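Aligning gripper pose streams before training in Plundeck

Applies to Plundeck with the Elar tracking module. Last revised 2nd March.

A bimanual recording in Plundeck holds three streams: the head camera, the left gripper pose and the right gripper pose. The streams are written with separate clocks. Training on them as recorded gives a policy that closes one finger before the other, and the fault is easy to mistake for a control problem. The steps below bring all three onto one timeline and one coordinate frame.

1. Check the raw session

Open the session folder and run

plundeck inspect session_438

The output lists each stream with its start time, sample count and largest gap. Any gap over 50 ms is flagged. Do not interpolate across flagged gaps. Split the session there with plundeck split and treat the parts as separate episodes.

2. Set the reference clock

In align.yaml, set reference to head. The pose streams are resampled to the head camera timestamps, with linear interpolation for position and slerp for rotation. Leave extrapolate at false. Samples before the first pose or after the last one are dropped.

3. Solve the marker offsets

Elar reports the pose of the marker block. The policy needs the pose of the fingertips. The fixed transform between them is stored per gripper in offsets.yaml, under left and right. The two entries are not mirror images of each other, so copying one and flipping a sign will leave an error in yaw.
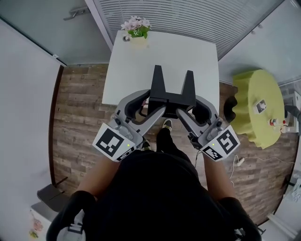
Run the solver on a segment where both grippers hold the same rigid object:

elar solve-offsets --segment hold --min-frames 65

During such a segment the transform from left fingertip to right fingertip should stay constant. The solver minimizes its variation and prints a residual in millimeters. If the residual stays high, look for slip at the contact, or for frames in which only one face of a marker block was detected. The second case can be filtered with --min-faces 2, at the cost of shorter usable segments.

4. Export

plundeck export --format zapata --rate 20

Zapata expects actions as relative poses in the left gripper frame. Absolute poses load without a warning and train badly, so confirm that action_frame in the exported header reads left_relative.

Known issue: the Finus viewer ignores offsets.yaml and draws the marker pose. Use plundeck replay to check fingertip positions until this is fixed.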